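Notebook, gripper bench, Dultness
September, morning session

Continuing with the comparison of the two end effectors on the same arm. The parallel one (Giltis) was finished last week, so now it is the turn of the hand with fingers and thumb, the Uibo. Arm speed and controller settings are the same as before. I did not touch the wrist camera calibration, I only checked that the exposure is locked.

1. Mounting and zero

Hand mounted with the old adapter plate. The connector of the hand is on the wrong side for our cable, so the cable makes one full loop at the wrist. Limit on the last joint set to 191 degrees so that it does not pull. Homing of the fingers was OK on the second try. On the first try the thumb stopped early and the controller gave error 16, the same one Clendon reported to us in their notes. Power off and on, and it was gone.

2. Handover of thin objects

Objects are the printed cards from the box on the shelf. Person holds the card out, the hand closes, person keeps holding until the signal, then lets go. Close command at 500 ms ramp, force level 6.

With the Giltis I had to present the card quite exactly, otherwise one jaw pushed it away before the other one arrived. With the Uibo the thumb comes against the card and the linkage of the fingers takes the other side, so the angle matters less. The contact is small, though. On a card standing edge-on to the camera there is very little to see, only the narrow side and a bit of the yellow and orange print, and the print is glossy and gives reflections. For the detector this is a bad view.

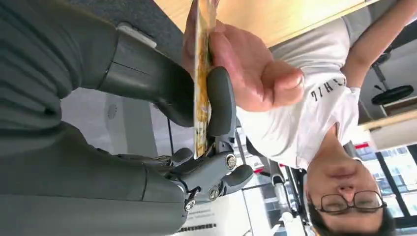 3. Camera

The view comes upside down with this adapter. I prefer to rotate it in software and leave the mount as it is, but then the old recordings and the new ones must not be mixed – please check the flag in the config before you replay anything.

The bigger problem is how much of the view the fingers take. Most of the left half is covered by the hand when it is closed. With the Giltis we had the jaws only at the lower border. Possible changes: move the camera outward on a longer bracket, or use a wider lens. I would try the bracket first, we can print it here.

4. Open points

– Repeat with force level lower than 6, the softer cards were bending.
– Matte cards, to see if the detector becomes better without reflections.
– Ask Clendon if they have newer firmware for error 16.
– Cable loop: find a right-angle connector.
– Write the ramp value into the log file, at present it is only in this notebook.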